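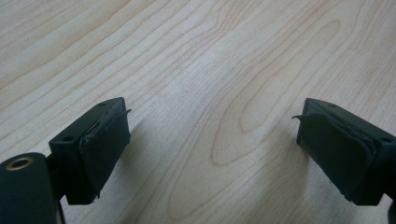

Gripper view over a bare wood tabletop, fingers open.

Pitach Surface Tracker
Software module for hand-held and arm-mounted grippers

Surface Tracker estimates camera motion from the video of a gripper-mounted camera. It is made for tables with few objects on them, where feature matching has only wood grain and soft reflections to work with. Static parts of the view, such as the fingers and their mounting blocks, are masked before matching.

How it works
The mask is drawn once per gripper in the Cledevance editor and saved with the calibration. Pads that curl or fray at the tips change the outline — leave a margin when drawing, and redraw after fitting new pads. Bright bands on glossy finishes are given a lower weight.

Specifications
Input: one color video stream, with optional motion sensor data
Features per image: 4,000 maximum
Output: camera pose, finger opening, confidence value
Export: Galang log format or plain CSV
Mask slots: 7

Not included
Camera, gripper and pads. Grasp planning is sold separately as Drirkden.

Price and license
1,830 for one workstation, or 1,889 with the mask editor. Updates are included until the next major version, planned for October. Licenses can be moved to another workstation from the account page.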